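Aug 26, 2025

Up at five again because the bread would not wait. I fed the starter last night before bed and it had climbed right out of its jar by the time I came down, so there I was in my socks, scraping goo off the counter and talking to it like it was a puppy. I am forty-six years old! I have a mortgage!

Anyway. The big news is that I finally signed up for the fall market at Plastcombe. I've been going back and forth on it since January, when I first had the idea of selling a few loaves, and I kept finding reasons to put it off (too cold, too busy, then too hot to run the oven). But the form was sitting open on the laptop and the coffee was good and I just did it. Seven Saturdays' worth of getting up even earlier than this. What was I thinking.

The stall fee is 600 for the whole run, which made me gulp a little, but my sister-in-law paid more than that for hers at Lalau and she only got a spot by the trash cans. Mine's supposed to be near the entrance. I'm choosing to believe it.

So then I spent the rest of the morning on flour. I've been buying from Sikder for a while now, the little mill shop out past the feed store, and their whole wheat is lovely, very sweet, but it drinks so much water that I never know where I am with it. Last week's loaves came out flat as a hat. This week I went wetter and gave them a longer first rise, and I folded them four times instead of three, and the one I cut open at lunch was SO much better. Nice open middle, crust that crackled all over the breadboard. I ate three slices standing up with butter and called it quality control.

The rye is another story. The rye is gummy. It's been gummy for a month. I let it cool overnight, I baked it longer, I baked it hotter, and there is still that sticky line along the bottom that grabs the knife. I read something like eleven different opinions on it and they all contradict each other, and one woman on the bread forum was really quite rude to a beginner about it. I'm going to try more starter and less time and see what happens. If that doesn't do it, the rye stays home and I sell the seeded ones.

Drove over to Flundus after lunch for paper bags, and of course I came out with much more than paper bags. I can't be trusted in there. I got the bags (a case of 4000, which sounds insane, but the small packs cost nearly the same), a roll of plain labels, a new dough scraper, and a cake stand I do not need and will defend to the death. The case is in the hallway now and I've already stubbed my toe on it twice. I still have to decide on a name to put on the labels. Everything I come up with has a pun in it and I know I'll be sick of it by the second weekend.

It rained on the way home, real rain, the first in ages, and I sat in the driveway for a while with the windows cracked just smelling it. The tomatoes needed it so badly. I've been hauling the watering can out every evening and they still look like something from the back of the fridge. The beans are done. The zucchini will outlive us all.

Supper was soup and the other half of the lunch loaf. Then I sat down to work out prices and got about as far as writing "prices" at the top of the page and underlining it. I don't want to be the cheap stall and I don't want people picking up a loaf, looking at the tag and putting it back down either. I'll do it tomorrow with a clear head.

Starter's fed, oven's clean-ish, rye dough is in the fridge having its second chance. Must remember to call about the table for the stall and find out if they supply one or if I bring my own. Bed!

1358 views · 7 comments · Share

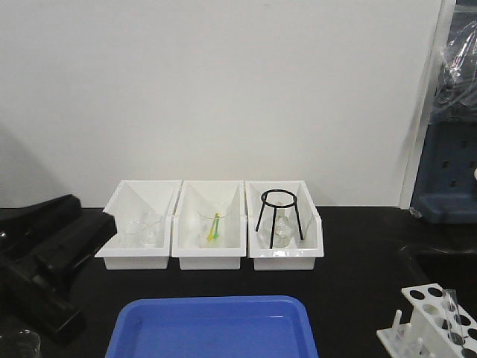 Three white trays in a row, two little glass beakers in the left one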